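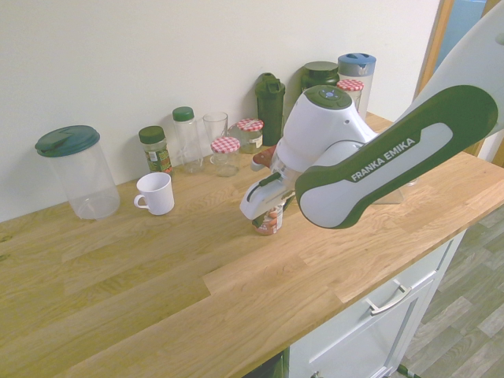
About Plutwood

Plutwood is a small cooking school in the Mahlangu building, two blocks from the bus station. We teach adults who want to make dinner at home without much fuss. Most of our students have never taken a class before.

The school opened with one evening course in basic soups and stews. There are now day classes, a bread course and a short course on shopping and storing dry goods. Last year 186 people signed up for at least one of them.

Each course runs for six weeks. Groups stay small so that everyone gets time at the stove. Fees cover ingredients, aprons and a printed recipe book - you take the book home. 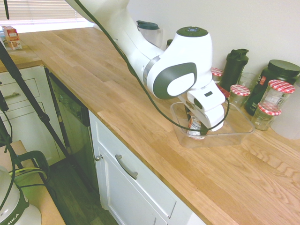

Beginner courses cost $200. Students over 70 pay half. We also keep a few places open each term for people sent to us by the Nitham food pantry, and those are free.

The office closes for two weeks in December. The rest of the year you can stop by, call or leave a note at the front desk. Parking is behind the building, and the side door has a ramp.

Page updated January 8, 2025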